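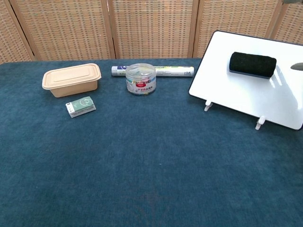
I have been trying to sort out the food cupboard for most of March, and this weekend I finally made a proper start. The cupboard is deep and narrow, so anything that goes to the back stays there until it is out of date. I took one shelf's worth at a time over to the big table by the folding screen and decided on each thing before I fetched any more. The clear jar with the red oval on its label is staying. I can see what is left in it without opening it, and that is more than I can say for most of what I own. The beige container with the snap-on lid is staying too, because a flat lid means something else can go on top.

The shelf measures 30 cm from front to back, which sounds useful until you put two rows of tins on it. I have now given up on two rows. Tall things go at the back on a strip of wood that lifts them up a little, and low things go in front. Small boxes were the worst problem. They fall over, slide behind the flour and are found again in June. I have put them all in one tray, standing on their ends with the names facing up.

I looked at buying a set of matching tubs. Brindeo do one with 9 pieces and it looks smart on the website, but I would have to find somewhere to put the tubs I already have. I bought a roll of Cutow labels instead and have used them only on things that don't already say what they are. Rice, two kinds of flour, the brown lentils. I write the date on as well, in pencil.

What went: a bag of icing sugar that had set solid, three nearly empty packets of pasta (now one jar of mixed pasta) and a jar of mustard I didn't like the first time. It took 30 minutes for the top shelf and a good deal longer for the one under it, mainly as I stopped to wipe up treacle.

The bottom shelf still needs doing. It has the baking tins and the big pan on it, and I want to measure the pan before I move anything else.

Posted Sunday, March 31, 2024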